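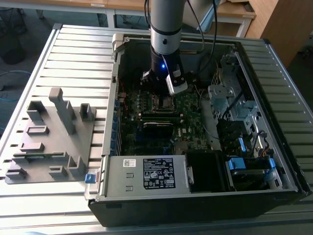

Side panel off, memory still in its slots. An old Dell board.

Second-hand and staying put: Shahnaz Pramanik on selling old computers in Sketby

2025-04-12, words by Yaroslav Hrytsenko

She's on the phone when I get there so I look at the shelves. Keyboards in a bread crate. A box of mice, one pound each. A handwritten sign about passwords, underlined twice: IF YOU FORGET IT WE CAN'T GUESS IT.

Shahnaz Pramanik has had the shop on Tilevard for six years. Before that it was a wool shop and the old name is still on the glass over the door if the light's right. She sells used desktops and laptops, mends what she can, and on a good week she says she makes what she used to make in a bad week at the insurance office.

"I don't miss it," she says, off the phone now. "I miss the canteen. They did a proper pie."

The way it works. Offices clear out their machines every few years and somebody has to take them away. Pramanik started by asking her old employer what happened to theirs. They didn't know. A van came. So she rang up, asked if she could be the van, and they said yes, because she was cheaper.

"Twenty desktops, the first lot. I had a Fiesta. I did it in four trips and my husband wouldn't speak to me, they were all in the hall. You had to go sideways to get to the loo."

Last year it was 2482 machines in, counting the laptops. Most weren't worth fixing up and went for parts. The ones that are get a new drive, a clean, a fresh install and a price on a luggage label. She writes the labels herself. Some have comments. "Loud but willing," says one near the till. "No camera, which you may prefer."

I ask what the cheapest thing is that she'd be happy to sell to someone who needs a computer and has no money. No hesitation, she goes and puts her hand on it. A small office desktop, 89 pounds, screen and keyboard thrown in.

"That'll do homework. It'll do forms, it'll do the council website, which is most of what people come in crying about. It won't do games. I tell them that at the counter and then again at the door, and then the lad comes back on his own and asks me if it does games."

Who buys? Parents in September, mostly. She calls it her Christmas. Then a long tail of people who've been told they have to do something online and have been using their phone, and the phone's cracked. Pensioners who want the same computer they had before, exactly the same, and bring a photograph of it. A man who buys one broken laptop a month and won't say why.

The subject I'd come to talk about was the rent, and we got to it late, over tea. Last spring the building was sold to a firm called Cosport, and the new letter had a new number in it. An extra 221 pounds a month. She's got the letter pinned up by the kettle.

"I put it there so I'd get used to it. I haven't."

Did she think of moving out of the centre? She did. Went to see a unit past the ring road, lovely and dry, loading bay, half the money. No bus.

"My customers come on the bus. They go home on the bus with a tower on their knees. I stood in this unit and thought, well, who's coming here? People with cars. People with cars have got a computer."

So she stayed, and put the repair charge up by a fiver, first time ever, and felt sick about it for a fortnight. Two people complained. One of them came back with a cake, to complain again about somthing else.

She shares the cost of the back half now with Rusnák, the sewing machine man, who had been working out of his garage. They split the heating. He has the window because he needs the light for needles and she says she's got used to the noise. It's also brought people in. Someone comes for a zip foot and remembers the laptop under the bed. Works the other way too, apparently, though she thinks he does better out of it. "He does. He won't admit it. Ask him." I did ask him. He said it was even.

What does she wish people knew before they came in?

"Bring the charger." Long pause. "That's it really. Bring the charger. And don't chuck the thing because it's slow! Slow is nearly always the drive or the memory, and those come out. They lift out. I've shown eleven year olds how to do it. People think it's sealed up like a telly, and a lot of the new thin ones are, to be fair, and I won't pretend I like those. But an old office desktop, you lay it down, take the side off and it's all just sat there. You can see what you've got."

She does a Saturday thing, sorry, she calls it a thing, it's a class. Five pounds, bring your own machine, tea included. It's full until the summer. She'd like to do a second one but there's only the one table, and Rusnák's bobbins are on half of it.

And is she worried about the shop? The next letter?

"Course I am. It comes up for review in two years. I might be a hairdresser's by then." She's already half up, there's a woman at the door with a laptop in a pillowcase. "Have you brought the charger, love?"

She hadn't.

The shop's open ten till five, closed for lunch when there's time for lunch. Cash or card. They take old machines for nothing if you can carry them in, ring first if it's more then three.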